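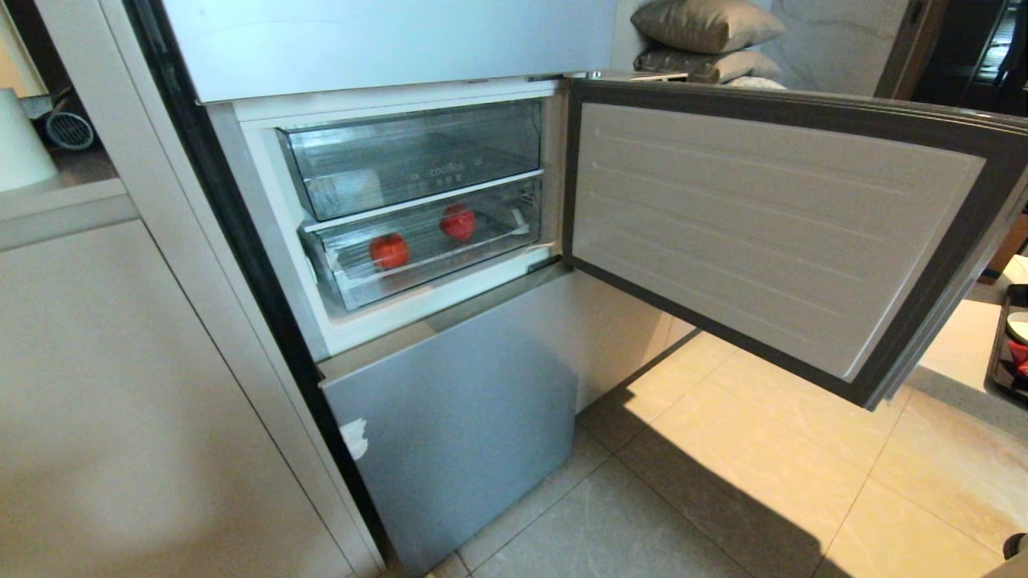 1/ I kept every grocery receipt this year and typed them into a spreadsheet. One person, one kitchen, cooking at home most nights. A few of you asked for the numbers, so I'm putting them in one thread. Long, sorry. Mute me if you don't buy food.

2/ Last year, January through the first week of December, I spent $2,632 on groceries. I only know that from card statements, so there may be a bit of cash missing. Same stretch this year, with receipts: $2,423. Prices at my store went up on most of what I buy, so I'll take it.

3/ The spreadsheet has five columns. Date, store, item, price, and whether I ate it. The last column was Liudmyla Pasichnyk's idea. She used to do inventory for a restaurant in Wivedley and told me the price column wouldn't teach me much without it. She was right.

4/ What I threw out came to $234. That's only what I remembered to mark. It was mostly produce, then bread, then jars I opened for a recipe and never touched again. There was very little meat. I think I'm careful with meat because it costs more per trip.

5/ The worst single category was salad greens in plastic tubs. I bought them with good intentions, ate a third, and found the rest at the back later on. I've stopped buying tubs. I buy a head of romaine or a small cabbage. A cabbage will wait for you.

6/ Herbs were second. Parsley and cilantro are sold in bunches sized for a family of six. I now chop the whole bunch the day I get it, use what I need, and freeze the rest flat in a bag with a little oil. It isn't pretty once it thaws but it's fine in soup.

7/ I shop twice a week and buy less each time. I know the usual advice is one big trip. For me one big trip means guessing what I'll want on day six, and I guess badly. The store is on my way home, so the second trip costs me fifteen minutes. If yours is a long drive, ignore this one.

8/ Before each trip I open the fridge and look. I write the meal first and the list second. Some weeks a tomato gets a whole drawer to itself, and then dinner is pasta, or eggs with tomato on toast, and I don't go to the store until the next day.

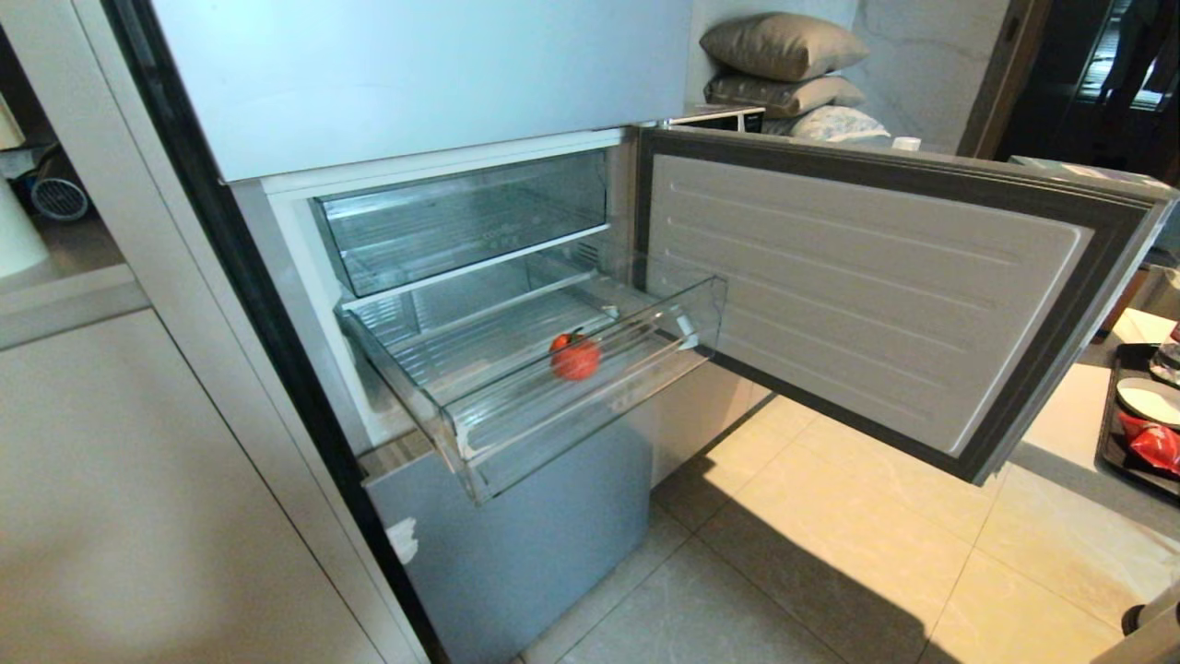 9/ Store brands. I tried switching everything at once in January and went back on coffee, yogurt and canned tomatoes. Everything else stayed switched – flour, rice, beans, oats, butter, frozen peas, vinegar. I can't taste a difference in any of those. The store brand dish soap was bad, but I don't count soap as groceries.

10/ Someone will ask about apps. I tried Prakex for two weeks. It scans the receipt and sorts the items for you, but it kept filing onions under "snacks" and I spent more time fixing it than typing. Poul Lauritsen uses it and likes it. His store prints clearer receipts than mine does.

11/ Things I cook when there isn't much in: fried rice, lentils with whatever onion is around, cabbage and noodles, potato soup, beans on toast. Lertchai Phromma got me to put a spoonful of fish sauce in the lentils. I was doubtful. I do it every time now.

12/ Bread. I was throwing out the last quarter of almost every loaf. Now I slice it when I get home and half goes straight in the freezer. It toasts from frozen with no trouble. This took me until the summer to figure out and I've been buying bread for a long time.

13/ What I didn't cut: decent cheese, good olive oil, the rye from the bakery on Tennant Street, and fruit in season even when it's expensive. Peaches were high this year and I bought them anyway. If I'd dropped all of that the total would be lower and I'd have quit the spreadsheet by spring.

14/ These numbers are through December 5, 2020. I'll add the rest of the month when it's over and share a blank copy of the sheet then. Takeout isn't in it. I have a rough idea what I spent on takeout and I'm not ready to type it up.

Adding a couple of replies, as they keep coming up.

Yes, the total includes coffee. No, it doesn't include wine. Wine is in a separate tab.

For the person who asked about sharing bulk buys – I split a large bag of rice and a big box of onions with Auður Bisgaard down the hall. The rice worked out well. The onions sprouted on both of us, so next time we'll get the small bag.

And the spreadsheet takes me five minutes after each trip, standing at the counter before I put the dry goods away. If I leave it until the evening it doesn't get done.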